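Nutgate tools list archive
Home | Lists | Browse by thread | Browse by date | Search | Log in

This site uses cookies to keep you logged in. Accept | Settings

Subject: Re: [nutgate-dev] tray segmentation and the shelf post
From: Marlene Reinholz
To: nutgate-dev
Date: 2018-09-30

Régis Baudry wrote:
> With the current master the tray detector returns one long blob
> instead of separate trays whenever the head is pitched down. I
> assume it is the shadow joining them up. Also, the planner now
> refuses any left arm goal near the shelving upright, with "start
> state in collision". Was the padding changed? I have not touched
> the config since April.

Two separate faults, so I will take them in order.

1. Segmentation. You are right about the shadow. The trays are matt black and the shadow on the yellow top is dark enough to fall under the same value threshold. Depth does not help much, as the lip is low and the plane fit has its own error. I have moved the threshold to the saturation channel. Shaded yellow stays saturated, the tray does not. The change is in the branch besarik-sat, with min_blob_area raised from 100 to 400 to drop specks.

The head view I used while setting the new limits:
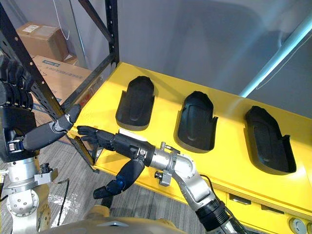
Head view, three trays on the shelf, left hand at the upright.

2. Collision check. Yes, the padding was changed. Gunnlaugur set it to 10 mm on all links when he merged the Bodin shelf model, and that includes the finger links. With the fingers curled at the post the start state is then always inside the padded volume, and the planner stops before it samples anything. It is not a fault in the planner. Please use per-link padding: keep 10 for the forearm and wrist, zero for the fingers, and list the upright as an allowed contact for the left hand only. Do not switch off checking for the whole frame. The crossbar is in the same model and you want that one kept.

The square holes in the post are not modelled. It is a plain box, and I see no reason to alter this.

There is one case that besarik-sat does not deal with. When a hand covers part of a tray, the hand and the tray merge into one blob, both being dark and unsaturated. Masking by the projected arm model removes most of the hand, but the mask is rendered from joint states, and any lag against the image leaves a dark rim at the fingertips.

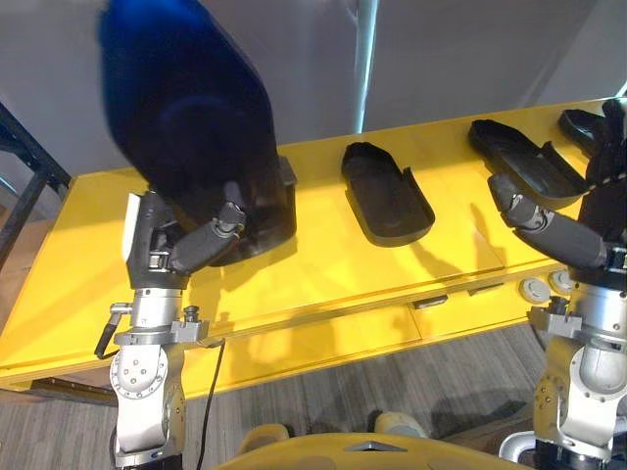 Left hand on a tray edge, right hand over part of the third tray, a fourth mostly hidden.

For the far right tray I would not trust any pose from a view like this one. The fit needs the toe outline, otherwise heel and toe can be swapped. I now reject a fit when less than 60 per cent of the outline is visible, and the tracker holds the last good pose with a stale flag. Whatever reads the pose has to check that flag. The Brukside node does not do so yet; Delphine has the ticket.

The blurred blue item at top left is a further matter. It passes the saturation test as "not tray", so it is ignored, but it is also missing from the planning scene. Only the shelf and table models are loaded as obstacles. Anything hanging over the trays has to come in through the depth voxels, and those are off by default in the launch file. Set use_voxels to true before planning a lift of the left hand.

Régis, could you run the branch on your own logs and send me the rejected fits? The overlay option writes them out as separate files. I would like to merge once Margaux has looked at the mask code.

Marlene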